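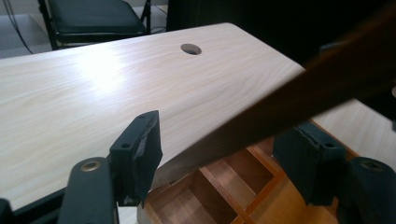

On offer: the Drultimik hand-held gripper kit

Tulport has put the Drultimik kit on its trial list for spring, and members can book one from Mon 3 April. The kit is a two-finger gripper you carry and squeeze by hand, with a camera mounted on it. You do a job with it the way you want a robot arm to do it later, and the recordings go into training the arm. The same finger pads fit both, so what the camera sees of the fingers stays the same.

Ikechukwu Ekpo had a kit on loan for the whole of November and used it mostly on furniture panels and shelving parts at the Anum workshop. He logged 1,000 recordings and kept 711 of them. Most of the rest went because the part left the camera's view too early, and a smaller number because the operator's grip changed halfway through a lift. He says new users should expect to throw away more than that in the first week.

Panels are a fair test of a gripper like this. A wide board held at one edge wants to tip, and a smooth pale surface can reflect a lot of light straight back at the camera. Ikechukwu got better recordings after he moved his lamp, and he now checks for glare before each batch. He also found it easier to take a board close to its middle when the job allowed it.

The weak point is the lining on the inside of the finger pads. It grips well when new but it frays at the edges with steady use, and on the worn pads here a flap has come away along the bottom. Worn pads still hold a board. For small or slippery parts Ikechukwu would change them sooner. The black pads are a separate part from the arms and spare linings are sold in packs.

The kit weighs 560 grams without the cable. Ikechukwu worked in sessions of 35 minutes and then handed over to someone else – his wrist was the limit, and the battery had plenty left. The trigger is stiff at first. There is no left-handed version yet, though Drultimik says one is planned.

Trial kits go out for two weeks at a time with one set of spare linings. You will need your own computer for the recordings. Members who want to buy afterward can order through Tulport or directly from Mohammed, the distributor, and the loan fee comes off the price either way. To book, write to the Tulport equipment desk with your preferred dates and a line on what you plan to handle.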